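Nhi Kiều
@nhikieu_spells

I bought a secondhand word-building set on the grounds that it was educational and cost less than lunch. A thread about what this has done to my evenings.

The set is called Tanovcombe, or at least that's what the lid says. Lowercase letters, some red, some blue, and a wooden tray to line them up in. The seller listed it as "complete." I have since learned that complete is a mood.

The instructions are one folded sheet. They say: "Choose a word. Build the word. Say the word." That's the whole game. I have worked for managers who gave less direction than this, so I can't complain.

My first thought was that the colors meant something. Vowels in one, consonants in the other, like the set I had in first grade. No. There is a blue o and there is a red o. I spent most of a Saturday evening trying to find the system and I would like that evening back.

I wrote to Taltance, who made it, to ask about the colors. Ilse Engelhardt from customer support answered very politely that the colors are "for enjoyment." Ilse, I was enjoying it fine until I started looking for the system.

Anyway. The point of all this was supposed to be my nephew, who is learning to read and who regards the whole business as a scam run by adults. His grandfather (Ông to everybody in the family, including the mailman) suggested three-letter words. Short, no tricks, quick wins.

Three-letter words it is. Ông wrote out a list. His list has 94 words on it and I want you to know that he did it from memory, in pencil, during a soccer match, and that "ewe" is on there. Ewe! For a beginner! The man has no mercy.

We did the polite ones first. Cat, dog, sun, bed. The nephew built them all with the expression of someone filling out a customs form.

Then we got to the o words and the whole mood changed.
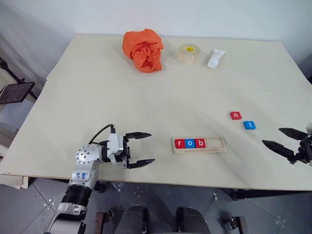
Word of the night: rob. Other o and the t waiting their turn.

I'd planned on "rot" next. Swap one letter, keep the other two, very sound teaching, I read about it. He took one look at "rob," asked what it meant, and when I told him, he wanted to know why we hadn't started there.

Things you can make out of r, o, b, o, t if you are tired and over thirty: rob, rot, bot, orb, root, boot, robot. Things you can make if you are my nephew: "boto," which he says is a kind of shoe, and "obtor," a job, no further details.

(Boto is a river dolphin. I looked it up to prove him wrong and now I have to live with the fact that he was closer than I was.)

Trinidad Figueroa from next door stopped by for her casserole dish, saw "rob" on the table and asked if we were planning something. The nephew said yes. She stayed for an hour and she still hasn't taken the dish.

A word about the tray. The tray is the best thing in the set. It's long and shallow with rounded corners and it's nice to hold. If you sold me just the tray I would find something to put in it. Paper clips. Regrets.

The tray also settles arguments. House rule: if it's in the tray, it's a word and you have to say it out loud. If it's on the table, it's only a letter and you can't be held responsible for it. I would like this rule extended to group texts.

A word about the table, for those asking why my spelling lessons come with a roll of clear tape, a squeeze tube and a balled-up orange cloth. It's a table. Things live on it. I've seen the photos you people post of your bare counters and I assume there's a closet somewhere in terrible pain.

Quang Doãn replied to say I should fold the cloth. Quang, I have been to your house.

Somebody else asked where to get one. I found mine at the Clutham swap meet, in a box with a fondue fork and half a chess set. I don't think the seller could tell you where any of it came from. I was charged extra for the lid.

Progress report, since my sister Liên Huỳnh reads these and pretends she doesn't. We are 7 words into the o section. He can now read "rob," "rot" and "orb" without help, and he reads "boot" like it owes him money.

She has asked if we could maybe do some nicer words. I said the list was Ông's and she should take it up with him. She did. He added "mob."

The plan for tomorrow is to build "robot" all in one go. I tried it on my own after he went to bed and moved the letters in and out of that tray until I had the order I liked best, with the red and blue taking turns as far as they'll go. For enjoyment, Ilse.

Also I have been told by the nephew that after "robot" we are doing "dinosaur." It is eight letters. I've explained that the tray is only so long. He said to use the table, and I said the table doesn't count, and he asked who made up that rule.

If anyone has a spare lowercase s, any color, my messages are open. Ours is missing and I've already checked the couch.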